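Troswood reading room — table and surfaces check, 6th February

Table
Stands level, no rocking. OK.
Top wiped, no sharp edges or splinters found. OK.
Corners — one felt pad missing from a leg. Replace before November.

Plants
Both pots kept to the far side of the table, clear of elbows. OK.
Saucers dry, no water on the surface. OK.
Comment: the flowering one is getting wide. Trim it if it spreads any more.

Glasses
Put down with the lenses facing up. OK.
Back in the case when the reader leaves. Missed on 2 of the last 4 checks. One pair was sat on last year and the lens had to be swept up.

Floor and chairs
Chair feet sound, no loose screws. OK.
Cables kept out of the walkway — remind everyone who uses the table.

Lighting
Bright enough to read small print at the table. Meter showed over 400 lux. OK.

Glasses and plants at the table:

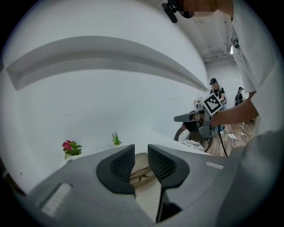
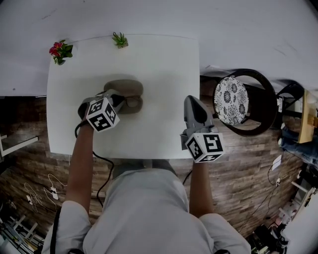
Checked by Prakash Nambiar
Comments by Subbarao Nair

Felt pads are in the Jukaler box in the supply closet. Sign the sheet once the new one is on.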